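Braketwood tenants take over the sweeping of shared floors

The tenants of the Braketwood workshop building began this month to sweep the shared floors themselves, after the contract with the cleaning firm Fothergill came to its end in July and was not renewed. The change concerns the ground floor hall and the corridors, in total 800 square meters. The toilets and the windows will still be cleaned by a firm.

According to the notice which hangs at the main entrance, the building association has bought 11 sets of long-handled brooms and dustpans. The sets cost 825 dollars together, including the wall hooks. They were ordered from Cloden, a supplier in the same street, and came on a Tuesday, one week later than promised.

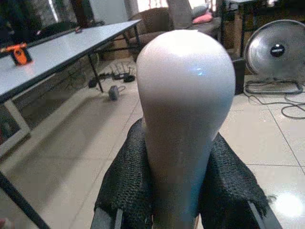

The rooms with work tables stay outside the new plan. Each group has always cleaned its own tables and the floor under them, and the association does not want to change this. What is new is the area between the rooms, where paper scraps, food wrappers and small packaging collect during the day. Every room now has one week of duty, and the order is written on a sheet beside the mailboxes.

The sweeping should be done after 6 p.m., when the hall is more quiet. The association asks that the big pieces are picked up by hand first, and that the rest is brought together in one place before the dustpan is used. On the tiles the small paper is the most difficult part - it slides away before the broom if one pushes too fast. 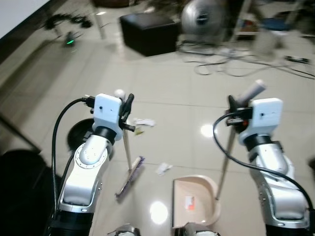 One tenant of the upper floor said at the September meeting that he had nothing against sweeping, but that the rent should go down if the tenants do the work. He asked also what happens when a room forgets its week. The association answered that the rent stays the same for this year, and that a forgotten week will be moved to the end of the list and not fined.

The money saved, about 2000 dollars until the next summer, is planned for the repair of the side door and for new lamps in the corridor. The first of these repairs is already ordered. For the lamps, two offers are still missing.

There was also a discussion about the bins. Until now the hall had only one large container near the exit, and many people found it too far away. Small round bins can now be carried to the place where somebody is sweeping. They must be emptied the same evening into the container in the yard. 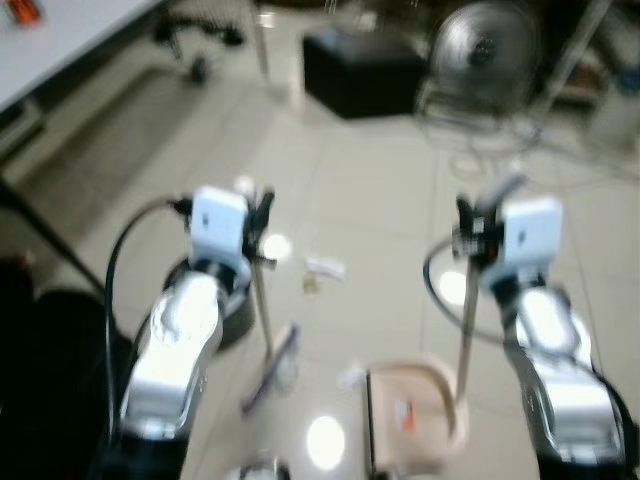

A member of Ditodell, the repair group on the ground floor, would have preferred a wider broom for the hall, and asked if one could be bought before the winter, when people bring in more dirt with their shoes. The association has put this on the list for the next meeting.

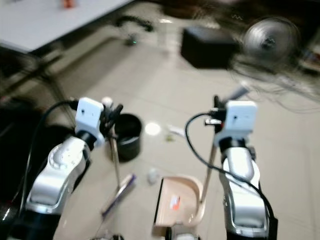 Long-handled sweeping tools and a black bin on the tiled floor at Braketwood.

Tenants who want to exchange their week can write their room number on the sheet until Friday noon. Broken brooms should be brought to the office on the ground floor, which is open in the mornings.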